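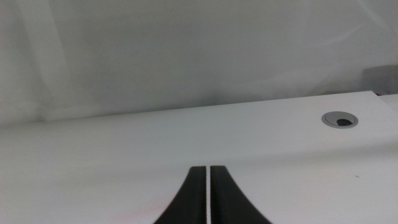
¡La pinza que se cerraba sola!

Por Mirjam Plattner
Noviembre

¿Alguna vez has ido a coger un vaso, has cerrado la mano y el vaso no estaba donde creías? Seguro que sí. Te quedas con la mano en el aire, miras, te ríes y lo intentas otra vez. Pues a un robot le pasó algo parecido en nuestro taller, solo que él no miró, no se rió y siguió tan tranquilo con su trabajo, ¡llevando un puñado de nada de un lado a otro!

El robot se llama Judeck y es un brazo con dos dedos negros en la punta. Tiene que coger piezas pequeñas de una mesa blanca y dejarlas en una bandeja. Parece facilísimo, ¿verdad? Tú lo harías medio dormido. Pero para un brazo robótico coger una cosa pequeña es una aventura enorme, y por eso cuando falla se aprende muchísimo.

Los dedos de un robot

Tus manos tienen cinco dedos cada una, con piel, uñas y montones de sensores diminutos que avisan al cerebro: «esto está frío», «esto resbala», «¡cuidado, que pincha!». La pinza de Judeck tiene solo dos dedos, lisos y oscuros, más anchos por abajo, casi como las aletas de un pez. Entre los dos queda una rendija. Cuando la rendija se hace grande, la pinza está abierta. Cuando se hace pequeña, se está cerrando.

Los dedos los mueve un motor que está escondido más atrás. El motor obedece a un ordenador, y el ordenador obedece a un programa, es decir, a una lista de órdenes escrita por personas. La lista de Judeck decía más o menos lo siguiente:

Ve hasta la pieza.
Abre los dedos.
Baja.
Cierra los dedos.
Sube y lleva la pieza a la bandeja.

Léela otra vez despacito. ¿Notas que falta algo? Guárdate la respuesta, que luego volvemos.

Lo que pasó aquella mañana

Habíamos preparado 100 piezas para que Judeck las fuera ordenando. Las primeras salieron de maravilla. Bajaba, cerraba, subía, soltaba. ¡Daba gusto verlo! Yo me fui a contestar unos mensajes y, cuando volví, el brazo seguía con su baile de siempre. En la pantalla ponía que todo iba perfecto.

Pero en la bandeja faltaban 13 piezas.

Primero pensé que alguien las había cambiado de sitio. Luego miré debajo de la mesa y allí estaban, desperdigadas por el suelo. Algunas se habían colado detrás de una pata y tuve que sacarlas con una regla. Judeck las había dejado caer, y después de cada caída había hecho el viaje entero hasta la bandeja, había abierto los dedos con mucha elegancia y había apuntado en su cuenta: «pieza entregada».

¿Mentía el robot? ¡Qué va! Un robot así no sabe mentir. Solo había seguido su lista. En la lista ponía «cierra los dedos», y él los cerró. No ponía en ninguna parte «comprueba si tienes algo».

Buscando al culpable

Cuando una máquina se equivoca hay que hacer de detective. Y los detectives buenos no acusan al primero que pasa, van descartando sospechosos. Nosotros teníamos 3.

El primer sospechoso era el motor. A lo mejor estaba cansado (los motores no se cansan como tú, pero se gastan). Lo probamos sin ninguna pieza, abriendo y cerrando los dedos muchas veces seguidas, y funcionó de maravilla. Descartado.

El segundo era la cámara, que es el ojo de Judeck. En una mesa blanca y lisa, las sombras suaves pueden despistar a un ordenador. Hasta una motita oscura, de esas que tú apartarías de un soplido, puede parecerle interesante. Revisamos sus imágenes y acertaba con el lugar de las piezas. Descartada también, aunque nos quedamos con las ganas de estudiar mejor lo de las motitas.

El tercero era la fuerza. ¡Y ahí estaba el lío! Alguien había cambiado un número del programa para que la pinza apretara más flojito y no rayase las piezas. Ese alguien fui yo, lo confieso. La idea era buena, pero me pasé. Con tan poca fuerza, las piezas más lisas se escurrían entre los dedos en cuanto el brazo aceleraba.

Así que había 2 fallos juntos: la pinza apretaba poco y el programa no comprobaba nada. Con el primero, las piezas se caían. Con el segundo, no nos enterábamos. En las máquinas pasa a menudo que un fallo pequeño se esconde detrás de otro.

Haz la prueba en casa

Puedes sentir lo mismo que Judeck con unas pinzas de cocina de plástico y una goma de borrar. Pide permiso antes de coger las pinzas.

Pon la goma en la mesa y cógela apretando lo mínimo posible. Camina despacio hasta la otra punta de la habitación. ¿Ha llegado? Ahora hazlo deprisa, con un giro brusco por el camino. ¡Ahí se complica! Para que no se caiga, tienes que apretar más.

Después pide a alguien que ponga o quite la goma mientras tú cierras los ojos. Cierra las pinzas sin mirar y adivina si has cogido algo. Casi siempre lo vas a acertar, porque con la goma en medio las pinzas no se cierran del todo. Fíjate bien en ese detalle, que con él arreglamos el robot.

Cómo lo arreglamos

Añadimos una orden nueva después de «cierra los dedos»: mide cuánto espacio queda entre ellos. Si queda un hueco del tamaño de la pieza, estupendo, hay pieza. Si los dedos se han juntado del todo, están vacíos, y entonces Judeck tiene que parar y avisar con una luz naranja. Hace la misma comprobación otra vez antes de soltar, por si la pieza se ha escapado durante el viaje.

También subimos un poquito la fuerza. Lo justo. Si aprietas demasiado puedes romper la pieza, y una pinza que aprieta fuerte es más peligrosa para los dedos de verdad.

¡Manos fuera!

Y de los dedos de verdad quiero hablarte en serio un momento. Cuando vi las piezas en el suelo, mi primer impulso fue agacharme y meter el brazo por debajo mientras Judeck seguía en marcha. No lo hice, y me alegro. Un robot como el nuestro no sabe que estás ahí. Puede quedarse quietísimo un buen rato y arrancar de golpe en cuanto le llega la orden siguiente.

En nuestro taller, antes de acercar la mano, siempre se pulsa el botón rojo de parada. Después se espera a que el brazo esté quieto del todo y se avisa en voz alta a los demás. Si tú visitas un sitio con robots, quédate detrás de la línea y pregunta todo lo que quieras desde allí. ¡Las preguntas llegan igual de bien!

¿Y la respuesta de antes? Si pensaste que a la lista le faltaba comprobar, tienes madera de ingeniera o de ingeniero. Si pensaste otra cosa, escríbenosla, que a lo mejor se nos ha escapado a nosotros también. Una lectora nos preguntó hace poco qué haría Judeck si dos piezas estuvieran pegadas, y todavía lo estamos probando.

Palabras para guardar

Pinza: la «mano» del robot. La de Judeck tiene dos dedos.
Sensor: una parte de la máquina que mide algo, como la luz, la distancia o la fuerza.
Programa: las órdenes que sigue el ordenador.
Parada de emergencia: el botón que detiene la máquina enseguida.

Taller Dusovero para curiosos | Contacto: escribe a la redacción con ayuda de una persona adulta | © Dusovero, todos los derechos reservados | Volver arriba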